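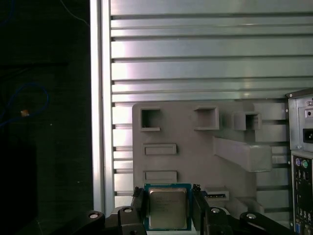
Kendra Campbell wants to know why we don't just use suction, and would like me to say so before I get going. Noted, Kendra. Suction is fine on a clean flat lid. We get boards out of offices, and the lids come in with old paste on them, and a cup that has met old paste is no longer a cup. We grip by the edges. Questions at the end, including that one again if needed.

**Opening (keep it short)**

- The cell is called Lanow. It has one arm, one gripper and a grudge.
- Its job is taking processors out of and putting them into used desktops, for the test bench.
- Tonight is about how we keep it running. If you came for the software talk, that's the room with the better chairs.

**The fingertips**

Everything wears at the tips first. Each has a little notch, and once the notch rounds over, the processor starts to tilt when the fingers close. A tilted processor still goes in. It goes in like a foot into the wrong shoe.

We swap tips every 4,000 picks. Prirnetti, who made the first set, told us they'd last the life of the machine. They were right in the sense that we almost scrapped the machine.

- Swap both tips, always. One new and one old gives you a permanent lean.
- Check the pivot screws while you're in there. Snug, then paint mark. If the paint lines don't match up next time, you have found your problem and can go home early.
- PAUSE. Somebody will ask about thread locker. Yes, the weak kind.

**Reach**

The part I got wrong for a whole winter. I taught the approach path with a bare board on the bench, and it was beautiful. Then we put the board back in its case.

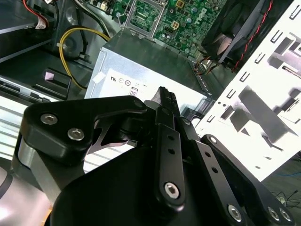 *Gripper inside an open Dell, fingertip just short of the power supply label.*

Cases are full of things that were there first: supplies, brackets, fans, and cables that move when you look away. Our rules now:

1. Teach in the worst case you own, with everything still plugged in.
2. Tie back anything that loops. Yellow cables are no better behaved than black ones.
3. Come in from above the socket and drop the last 8 mm slowly. Go for a coffee if you have to.
4. Leave the force limit alone. I set it, I wrote it on the cabinet door, and I know who keeps changing it. (LOOK AT KENDRA.)

**The socket**

Load plate up, lever out of the way, and then a field of very small pins that do not forgive.

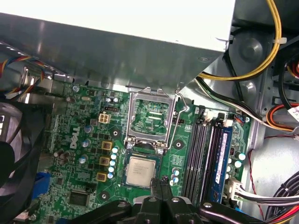

The Huvon manual covers all of this in one sentence, "position the part and release," and I have read that sentence more often than I've read any novel. What we do is re-zero the wrist before every shift, touching off on a Grewal gauge block that lives in a drawer marked NOT A PAPERWEIGHT. If the zero has moved by more than 2 tenths of a millimeter, stop and look for a loose screw before you touch the offsets. I once fixed a loose screw in software. It took an afternoon and it stayed fixed until lunch.

**Log book**

- It's paper and it hangs on the cell. We're on entry 212.
- Write down what you changed and what it was before. "Tweaked gripper" is not an entry.
- Read out the December page if there's time. Skip the swearing.

**Questions**

Kendra first. Spare tips are in the bag under the lectern – pass them around and count them back in.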